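Week 9 handout: reviewing the Wesen simulation kit
Notes: Despina Gavrilă

Cleltis offers Wesen as a licensed package: household scenes, a two-armed robot model and a task runner. The review copy is capped at 400 episodes per seat.

1. Body view
Use this view for layout and reach. Note the wall colours and the position of the doorway before changing to a gripper view.
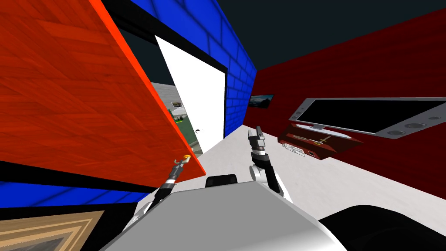

2. Gripper view, nothing held
Both fingers stay in view at the bottom. Plain surfaces give few depth cues; tiled ones give more. Record which kind lies behind each finger.

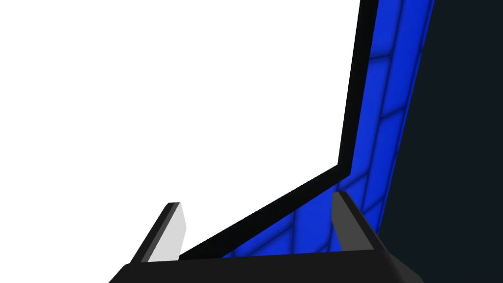
3. Gripper view, object between the fingers
A dark red object shows just above the gripper base, partly hidden by it. Do not log a grasp from the picture alone. 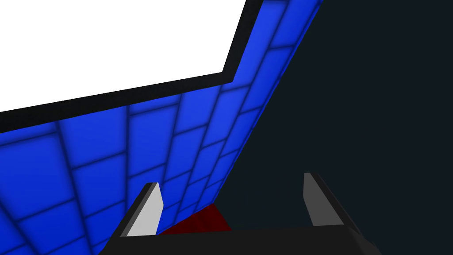 Contact state is read from the runner log, column 4. Mansilla's marking script rejects logs over 2000 lines, so trim the idle steps first. Reviews are due in June.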